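Learning to love a tiled floor

I have spent most of December on my hands and knees, and I've loved it!

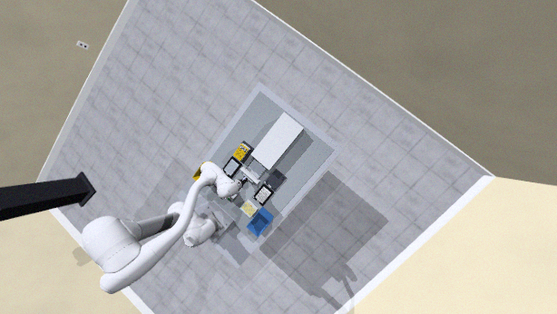 Why tiles, and why now

When we moved to Stoltthorpe the kitchen had a brown carpet in it. A carpet, in a kitchen, right up to the cooker. I put up with it for two winters and then one evening I pulled up a corner by the back door, just to have a look, and by bedtime half of it was rolled up in the garden. There was no going back after that.

I looked at everything. Cork, lino, painted boards (there were no boards, as I found when I got down that far, only concrete). What I kept coming back to was plain square tiles in a soft grey, the sort you see in old dairies and school corridors. They go with anything, they wipe clean, and they have that lovely cool look in the morning when the sun comes in low.

Straight or diagonal?

I must have changed my mind 10 times over this. Straight rows are easier and you waste less at the edges. But our kitchen isn't square, the far wall runs off at a slant, and when I laid a few rows out dry the slant was all I could see. I turned them to make diamonds and the whole room settled down. I was so pleased I made everyone in the house come and stand in the doorway to admire it.

The price you pay is cutting. Every tile along every wall has to be cut, and the corner behind the larder took me a full afternoon with a cardboard template and a lot of muttering.

The bit I got wrong

I started from the wall. Don't! Start in the middle: snap two chalk lines across the room, check they cross at a true right angle, and work outwards. I had 18 tiles down before I noticed I was drifting, and I had to lift every one of them and scrape the adhesive off while it was still soft. Not my best evening, though the second go went down twice as fast.

I also bought the wrong trowel. The notches were too small and the tiles rocked. The man at the counter in Prallberg swapped it for me without a fuss and threw in a bag of spacers, so I'll be going back there for the bathroom.

What it cost

All in, 1,406 pounds, with the levelling compound, the grout, the hired cutter and a pair of knee pads I would now defend with my life. The tiles themselves were the biggest part of it. I could have gone cheaper, but I liked the slightly cloudy pattern on these, which hides crumbs beautifully.

Grout

Go darker than you think. I did a test patch in white on an offcut and it looked smart for exactly one cup of tea. The mid grey I used in the end has already had soup, mud and candle wax on it and looks just the same. Mix small batches, wipe on the diagonal with a barely damp sponge, and change your water far more often than seems sensible.

Next is the skirting, then the little step down to the pantry, where I'm thinking of a pale border strip to finish the edge. If you've done one of those on a step, please tell me how you stopped it chipping!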